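Parts tipping over on a small belt conveyor, and where to put the bins
Community Help > Workshop and Small Production > Conveyors
Posted by gouveia_bench, 20 April 2022

We have a bench-height belt conveyor with a green belt and aluminium side rails. The parts are black, a cylinder standing upright on a flat rectangular base, and they get sorted into blue plastic bins.

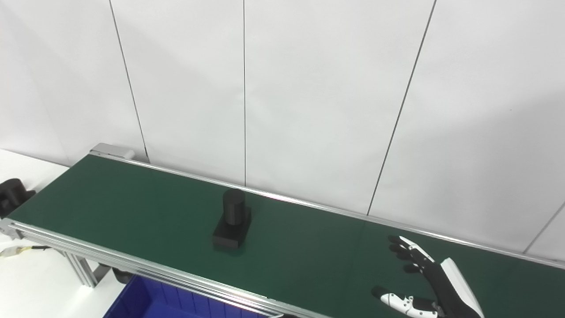
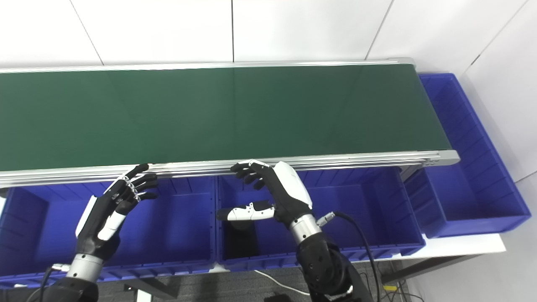
My trouble is that one in every 24 or so falls over when the belt starts. The base is longer than the cylinder is wide, and the cylinder is set to one side of it, so all the weight is at the back. I've tried them facing both ways and can't settle on which is better. I'd also like to know if the bins should stay along the front rail or if everything should just run off the end into one. Each part weighs 244 grams and we put through 705 on a normal day.

susa_lines
Turn the part so the long end of the base points backward, against the direction of travel. When the belt starts, the bottom gets pulled forward and the top wants to stay behind, so you want the extra base on that side. If they tip on stopping instead, it's the reverse. Then look at the start itself. If your drive has a ramp setting, give it a second or two to come up to speed. Ours is an Imham controller and the ramp was set to zero when we got it.

Check belt tension too. A slack belt jerks when it takes up.

skulico_user35
Just slow it down.

north_shed
Agree with susa_lines on the ramp. For the bins, it depends on whether you're sorting. If there's more than one grade you need them along the front, close enough to the rail that nobody has to reach or twist. If it's all one grade, a bin past the end is less handling, but a part that heavy will mark when it drops on the others. Put a piece of foam in the bottom and swap the bin before it gets full. We change ours at 35 parts. Check the colour of the foam as well, the cheap dark stuff sheds and you'll be wiping crumbs off every base.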